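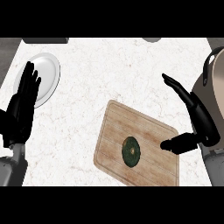

Marble is limestone that got squashed and cooked deep underground until its crystals locked together. I first fell for it in Oltalitz, where Nighat Bhutto showed me round the old Kakakhel quarry. Pure marble is white, and the coloured streaks (veining, in the trade) come from bits of clay or iron in the stone - the white counter with the plate on it has a faint pinkish-brown sort, my favourite! It does stain, so wipe up lemon juice quickly.

Print this article | E-mail to a friend

03/02/2025 by Danish Tanoli

Search this site: enter keywords Go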